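Nayeli Aguirre
02/04/2025

1/ I've been doing two afternoons a week of my bookkeeping from the café end of the Talham bookshop. A few people asked what it's like to work there, so a short thread.

2/ The round tables are the ones to go for. Wooden top, big enough for a mouse pad and a cup, and a laptop if you push the sign back a bit. The rectangular ones by the till are for eating and they'd like them kept that way.
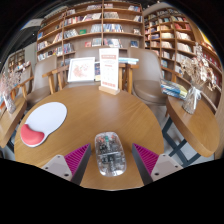 3/ Chairs are better than I expected. Taupe, padded, proper backs and wooden arms. I managed nearly 6 hours in one in June last year and could still stand up. The arms do catch the table if you try to tuck the chair right in.

4/ Mouse pads. I use a white one with a reddish gel wrist rest along the bottom. The odd shape puts people off but your hand only needs the middle of it. The rest sits to the lower left, so try it before you buy if you've got big hands.
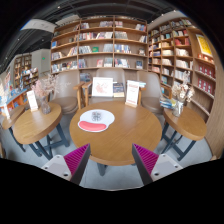

5/ The mouse is the see-through sort. You can look at the insides while you wait for a spreadsheet to load. Mine has 2,267 rows in it now, so I've had plenty of time to look. It runs fine on the pad. On bare wood I find it skips.

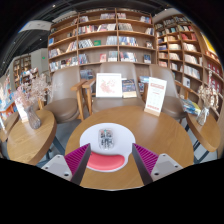 6/ The card in the wooden base lives at the back of the table. Please leave it on the table. Samer Haddad on the counter spends half his day finding them on the floor or shut inside books.

7/ Same goes for the books and the white board with the pink drawing. Move them to a chair if you need the room, then stand them up again along the back edge when you pack up. I forgot once and got a polite reminder.

8/ The little side table is not spare desk space – it has the vase of dried pink flowers on it, and they shed if you knock them. 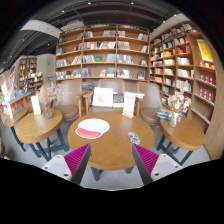

9/ Practical bits. Sockets are under the window only. Wifi code is on the receipt and lasts the afternoon. The 27 bus stops outside.

10/ Danai asked about noise. Quiet until the schools come out, then busy until closing. I bring headphones and do the dull filing in that stretch.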